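December 2018 - Wollideck bench, garment folding notes

Fold order settled with Hatice Aydoğan. Sleeves go in first, then the hem up to the collar, then one turn across. Doing the hem first leaves the sleeves trapped and the stack leans.

Jersey shirts are the slow ones. The knit curls at the hem and a printed front is stiffer than the cloth next to it, so the crease lands at the border of the print. Flatten from the middle outward before the first fold. Fold board cut to 40 cm wide; Necati Taşdemir wants it narrower for the Fernel shelves. 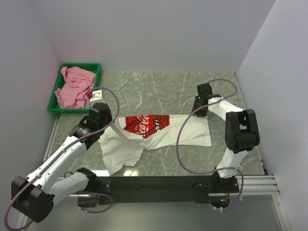

*Reading time: 1 min*

White shirt with the red Coca-Cola print, right part fairly flat, left part still gathered. Pink cloth in the green tray, unfolded.

To do: ask Songül Oral for the shelf depth. Repeat the hem fold on a plain shirt of the same weight - 172 g on the bench scale.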